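Stories > Short fiction > The Toll House

6 December 2020
By the Bevarton Reader fiction desk

The Toll House

My aunt left me the toll house at Vukwood and a key that didn't fit it. The lawyer's office in Adent mailed both in one padded envelope, the deed folded small around the key, and I drove up in March with a sleeping bag and a box of canned soup.

The house stands where the old road meets the bridge. It has one window on each side of the front door, set at an angle so the keeper could see wagons coming from either direction. There had been no toll since before my mother was born. My aunt had lived there alone for most of my life, and in all that time I visited her twice.

I tried the key in the front door, then the back, then the coal shed. In the end I got in through the kitchen window, which she had never bothered to latch. I stood in her sink in my boots and looked at the room. She had left it tidy. There was a cup upside down on the drainboard and a folded towel next to it.

The first night I slept on the floor of the front room. A truck crossed the bridge a little after midnight and the windows hummed. I lay there and thought about selling. The house wasn't worth much, but the land ran down to the river and I had already had one letter from a man in Bevarton who wanted to put up cabins.

In the morning I went through the desk. She had kept the toll books. They weren't hers, of course. They had come with the house, and she had put them in order and covered them in brown paper. Each line gave the date, the kind of load, and what was paid. Hay. Lime. One cow and calf. The last book ended at number 1094, a cart of apples, and under it the keeper had ruled two lines and signed off.

Except that it didn't end there. I turned the page and the numbers went on, in blue ballpoint, in my aunt's handwriting. 1095 was a school bus. 1096 was a bicycle with no lights. She hadn't put down everything that crossed, or she would have filled a library. She had put down what she wanted to. In the column for what was paid, she had written things like "waved" and "didn't slow down" and "sang."
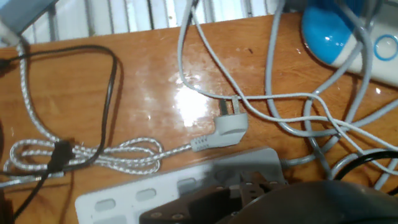 I read for most of that day. I heated soup and read while I ate it. There was a wedding party on foot, the bride carrying her shoes, and they had paid "a slice of cake, through the window." There was a fire engine that went over and came back very slowly. There was a year when she wrote almost nothing, and I worked out that it was the year my grandmother was sick and my aunt was driving to the hospital in Adent every afternoon. She hadn't entered her own car.

I found myself near the end of the second covered book. It was a summer entry. "Green station wagon. Sister, husband, one child. Stayed 2 hours. Paid: the child fell asleep on my arm."

I had no memory of it. I remembered the car, and the heat of the back seat, and my parents arguing about the map. I remembered my mother saying on the way home that her sister could at least have offered to put us up. I asked her about it by phone that evening, standing out on the bridge where I could get a signal. She said she didn't recall. Then she said that my aunt had offered, as a matter of fact, and my father had wanted to get back.

"Did she ever mind?" I asked.

"Mind what?"

"Being up here."

My mother thought about it. "She liked to know who was going by," she said.

The man from Bevarton came the next morning. He was younger than his letter. He walked down to the river with me and paced off a few distances in the wet grass, and he said the house would have to come down, because of the bend in the road, but that he could save the front door for me if I wanted it. I told him I couldn't open the front door. He laughed and I let him.

He made his offer in the kitchen. I said I would write to him. After he had gone I sat for a while at the angled window on the uphill side, the one with the chair. The seat had worn down on the left, where she must have leaned to look out.

A flatbed came over the bridge with a load of fence posts. The driver had VALCÁRCEL painted on his door in red and was eating a sandwich. He saw me in the window and looked surprised, and then he lifted the sandwich.

I got up and found a pen. It took a few tries before the ink ran. I looked for the last number she had used and wrote the next one under it, then the date, then "Flatbed, fence posts." I wasn't sure what to put in the last column. I sat with the pen over it until I heard something else start up the hill, and then I wrote "sandwich, raised" and turned to the other window to see what it was.

I never did find the lock for that key. It hangs on a nail by the sink - I use the kitchen door now, with a bolt I put in myself.

More short fiction
Eleven Pears
The Ferry Clerk's Coat
What the Well Digger Kept
A Room Over the Bakery
Snow on the Lower Field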